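Workshop tips: washing and storing moulded plastic parts

Shallow trays and covers hold grit in their corners. Brush them dry first, then wash in lukewarm water with a mild detergent. Solvents craze many plastics, so test on an inside face. Trays go back on a flat surface with space between them, as on a yellow shelf top.
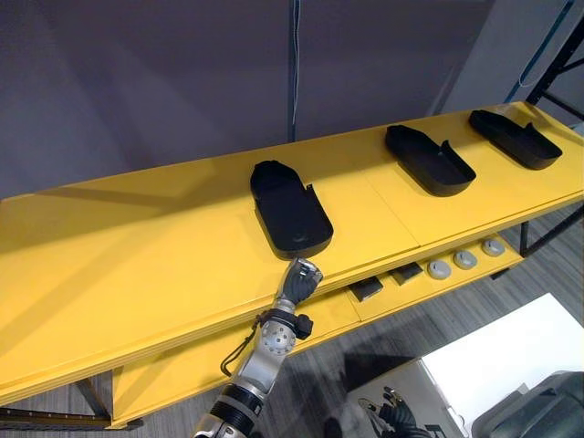 Mahtab Ahmadpour writes that a capful of white vinegar in the rinse stops hard-water spotting, and that she leaves it out for anything with metal inserts.

Drying

Stand parts on a rack out of direct sun. A black part on a concrete floor in September can get hot enough to warp – a thin rim goes first. Allow 93 minutes with a fan.

Boxing larger shells

Measure the shell at its widest point and choose a carton with clearance on all sides. Keep it upright while lowering it, with a hand on each side. Label the end panel, not the lid.

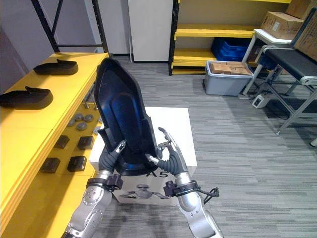
Shelf care

Wipe painted panels along the seams with a damp cloth, then dry. Chips get a dab of enamel in the same colour; a 500 mL tin lasts years. Check for level before reloading.

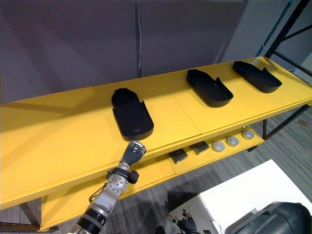
Labels

Warm old adhesive with a hair dryer and peel slowly. Eucalyptus oil lifts the residue. Wash the oil off afterwards.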